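Ticket 2469: policy drops out on the "bin" task after retraining on home demos
Project: Brelent
Component: hand-held gripper data / trajectory export
Status: resolved, leaving open for comments
Opened by: Declan Donnelly
Assigned to: Wiremu Kingi

Declan Donnelly wrote:

Hi Wiremu, sorry to dump this on you right before your vacation, but I've been staring at it too long and I need fresh eyes. The new checkpoint (the one trained on the Mendia kitchens plus the old lab set) is worse than the old one at picking stuff out of and around the trash bin. I mean a LOT worse. It goes over to the bin, lowers nicely, and then right above the rim it does this odd little sideways slide, as if somebody bumped its elbow. Then it closes on air.

What I already tried:

- Retrained with a different seed. Same slide.
- Dropped the learning rate. Same slide, only slower, ha.
- Turned off the color augmentation, on the theory that shiny floors were confusing it. No difference at all.
- Ran the old checkpoint on the same arm, same afternoon, to rule out the hardware. Old one is fine.

So it's in the data, I'm pretty sure of that. The combined set is 2000 demos, of which 1911 made it through the export filter. I haven't looked at the ones that got thrown out.

Wiremu Kingi wrote:

No worries, I like these. A couple of quick questions before I go digging. Does the slide always go the same direction? And does it happen on the countertop tasks too, or only down low? If it's only down low I already have a suspect.

Also, which version of the exporter did you use? Azevedo changed how it handles the left and right streams back in January, and I never went back and redid the older sessions.

Declan Donnelly wrote:

Always to the right! I hadn't even noticed until you asked. And only on floor-level stuff, the countertop tasks look great (better than before, even). Exporter is whatever was on the shared machine, so the newer one, I guess? I'll check.

Edit: yes, the newer one.

Wiremu Kingi wrote:

OK, so here's where I've got to. I plotted the wrist position against time for a bunch of the floor-level demos, just the last part before the jaws close. Most of the curves are smooth, the way you'd expect from a person reaching down. But in 23 of them there's a jump, a clean sideways step between one sample and the next. No human arm moves like that. The tracker lost itself for a moment and then snapped back to a slightly different place.

You'd think 23 bad ones in a set that size would just wash out. The trouble is that nearly all our floor-level bin demos come from the same few sessions, so for that one little corner of the task the bad ones have a pretty big say. And all the steps go to the right, which matches your slide.

My guess about the cause: when you work down low in a kitchen, the wrist camera gets a lot of glossy tile and not a lot of texture. The tracker wants corners and edges that stay put. Over the counter it has bottles and handles and all sorts of junk to hang on to. Near the floor it gets soft reflections that move when you move, and it believes them. I can't prove that from the plots alone, so treat it as a hunch.

Declan Donnelly wrote:

Oh wow, that would explain why the lab set never did this. Our lab floor is that ugly speckled stuff. I take back every mean thing I ever said about it.

But shouldn't the filter have caught the jumps? I thought that was the whole point of it.

Wiremu Kingi wrote:

It should have! The filter looks at total speed, averaged over a window, and the window is too long. A single step gets smeared out until it looks like a normal quick reach. I wrote that filter, so that one's on me. I've put in a second check that compares neighboring samples, and it flags every one of the 23 without touching the smooth ones I tried it on.

I also went through the views from both grippers for the home sessions, to see how much each one has to work with when the bin is the target. Attaching one so we're talking about the same thing.

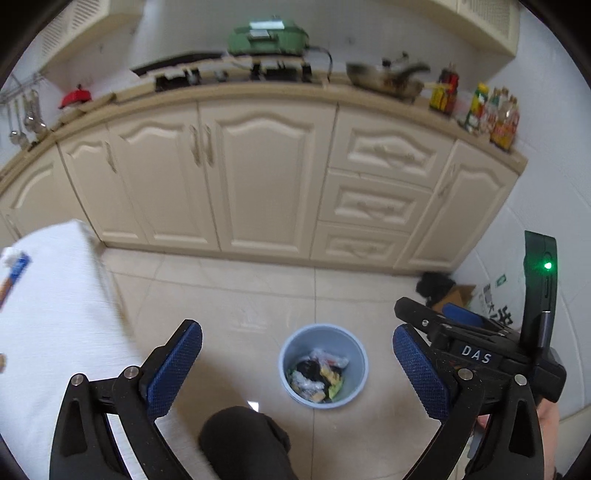 Attachment 1: wrist view, bin between the jaws, second gripper at right.

Look at how much of the lower half is plain tile. There's plenty of good structure up by the cabinets, but the lens squeezes it toward the rim, and I think our mask was cutting a good chunk of that away along with the dark corners. So I pulled the mask back a bit and reran the tracking on the flagged demos. Most came back without the step. The rest I'd just leave out.

Declan Donnelly wrote:

Retrained overnight on your cleaned set. The slide is gone!! It goes down over the bin and closes where it should. I still get a miss now and then on thin crumpled plastic, but the old checkpoint did that too, so I'm filing it separately under Ondex.

Could you push the new mask to the shared machine before you leave? I'd rather not copy it by hand and get it wrong.

Wiremu Kingi wrote:

Pushed. Settings file is in the usual folder, the old one is still next to it with "wide" in the name. If you record more floor-level stuff while I'm gone, try putting the bin on a patterned mat for a few takes and leave it bare for the others. I'd love to know if the hunch about the tiles holds up.

Status changed to resolved, August 18, 2023.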